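Home | Projects | Reports | People | Contact

May
Posted by Reet Butkienė

Semwal progress report: what the planner has been up to

Hello again from the simulation corner. Napaporn asked me to keep this one shorter than the last, and to put the bad news near the front, so I'll do my best on both.

The bad news first, then. The move to the new grasp planner is behind. We'd said it would be the default by now and it's still sitting behind a switch in the config file. Panya and I both thought the old planner's interface was cleaner than it was (my fault mostly, I wrote half of it) and pulling the collision checks out of it ate far more of our time than we'd set aside. They're out now, they have their own tests, and I'd rather you heard about the delay from me than worked it out from the commit log!

The good news is that the rest is going rather well. Since the last report we've finished the scene randomiser, got Rodine talking properly to the simulator, and run our first full batch of 1170 episodes from start to finish without anyone having to restart anything by hand. That last bit made me very happy. The old record was 430 before the memory leak got us.

For those who don't live in this stuff: Rodine is our planning layer, the piece that takes a target position and works out a path for the arm. Gukasix is the perception side, which looks at the rendered images and says where it thinks the objects are. Up to now we'd been cheating and handing Rodine the true object positions straight from the simulator. In this batch it had to make do with whatever Gukasix told it, mistakes and all.

Scene randomiser

Doğukan has done most of this. Each episode can get a different viewpoint, different lighting and a different set of surroundings, and the objects get shuffled about on the work surface. The plain setting is a mat on a grey floor. The busier one puts the arm on a tabletop in a room with flowery pictures on the wall and a rather shabby ceiling. Gukasix, as you might guess, likes the plain one a great deal more. 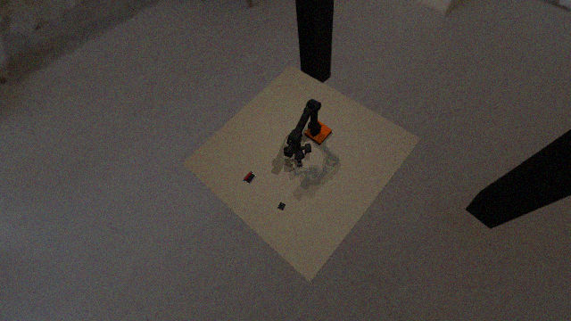
Both renders have the arm with its orange block at the base and a small dark cube nearby.

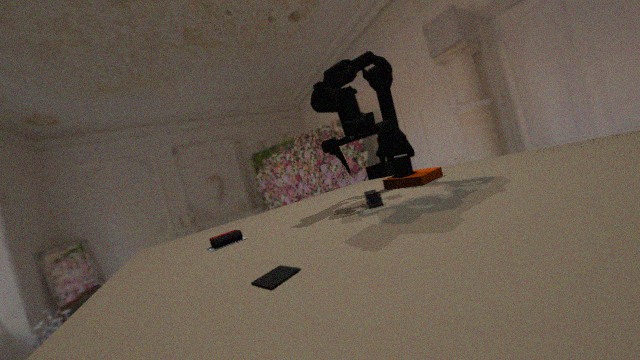

Where perception goes wrong

Shadows, mainly. With more than one light on, the arm's shadow comes out as several soft layers, and Gukasix has a habit of treating the darkest overlap as part of whatever object is closest. The dark cube suffers worst. Its estimated centre slides towards the shadow, Rodine plans a perfectly sensible path to the wrong spot, and the fingers close on nothing. Red things are much easier for it, no surprise there.

Wiroj tried the obvious fix of training with the shadows turned off and it made matters worse once they came back on. What's helping is the reverse, turning the number of lights up and down at random during training. We've only run 300 episodes that way, so I'm not going to quote a success rate at you yet, but the centre estimates are visibly steadier when I plot them.

The other trouble is tilt. When the viewpoint is rolled well over, the step that finds the table plane sometimes picks a wall. I've added a sanity check using the known pose of the arm's base, and it now throws out a silly plane and tries again — up to 10 times before it gives up and logs a failure. It isn't elegant. It does mean we get a clear line in the log where we used to get an arm setting off for the skirting board.

Tooling

Small things, but they've saved us a lot of grumbling. The replay viewer now shows the planned path and the one the arm took on the same plot, and you can jump straight to the first step where they part company. Episode logs are compressed as they're written. Panya has also moved our nightly runs on to the Ledstead machines, so my desktop is my own again after five o'clock.

Next, and what we'd like from you

Until the next report we'll be finishing the planner switch, running a full batch with the random lighting, and comparing the plain and busy scenes properly. I'd like to keep our share of Ledstead for another two months if that's possible. If it isn't, tell us early please and we'll cut the busy scenes down.

Reet

Comments

Napaporn Phetsri: Thanks Reet, much easier to read than the last one. Ledstead should be fine for one month, I'll have to ask about the second.

Wiroj Nuchit: The lights-off runs are still on the shared drive if anybody wants to look at them. I don't recommend it.

Doğukan Soylu: Could we log which plane it picked on each retry? I keep having to rerun the episode to find out.

Reet Butkienė: Yes, good idea, will add.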